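Tidy sink project picks up speed at the Daltamville shed

The Zultov build has moved out of the "bits in tubs" stage, and if you haven't been down to the Daltamville shared workshop since April you'll find the back corner looks a fair bit different. I've been on this one since the start (my write-up, my bias, fair warning) and I reckon it's the most fun we've had in there in ages.

For anyone new, Zultov is our go at getting a robot arm to put a bathroom counter back in order. Bottles, soap, the toothbrush, all the stuff that wanders about over a week. We picked a bathroom over a kitchen on a show of hands, and I was on the losing side, but I've come around. A sink is a rotten thing to work over! There's a great big hole in the middle, the tap is right where you want to be, and everything lives on a skinny ledge along the back.

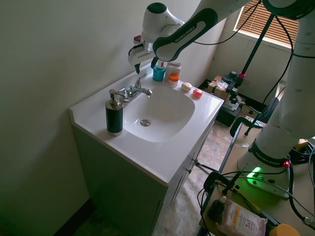

The arm over the back of the basin, near the turquoise bottle.

The vanity cost us $77 second-hand, which I'm still pleased about. The first job was teaching the arm where the tap is, and that ate most of a month of evenings. We'd get a lovely path worked out to the back ledge, then somebody would nudge the vanity with a hip and we'd be off by a thumb's width and starting again. There are now pencil marks on the floor. Please don't mop them.

The gripper side has gone better than I'd hoped. Bottles with straight sides are the easy ones. Round soap is a menace, it wants to turn as the fingers close, and if you come in slightly off centre it scoots away along the ledge. We've tried going slower and we've tried coming straight down from above, and straight down is winning so far. The software for choosing a grip is called Tavia. We wrote it ourselves, and it's at version 2 after the first one got so tangled that we binned it and started over with a clean sheet and a packet of biscuits.

We keep a log of every attempt and it's now over 601 lines long. I read the whole thing on the train last week, and the notes column is worth it on its own ("soap in basin", "soap in basin again", "went for tap").
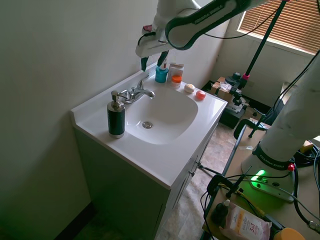
Workshop News, page 30

The toothbrush is the next big thing on the list. Picking one up off a flat counter is fiddly enough, but we want to leave it standing in its cup and have the arm shift the lot without tipping it. The handle sticks up right where the fingers want to go, so the approach needs a rethink, and there are two camps on that. I'm in the camp that says grab the cup low and leave the brush alone. The other camp wants to lift the brush out first and I think they're asking for trouble, but they're welcome to write in.

We also need a better way of keeping the cables up and away from the work. The folks on the Naylor bench have offered us a spring arm off an old desk lamp, so we'll give that a whirl.

Zultov evenings start at 7 pm. Come and have a look, bring a bottle with an odd shape if you've got one at home, and wear closed shoes.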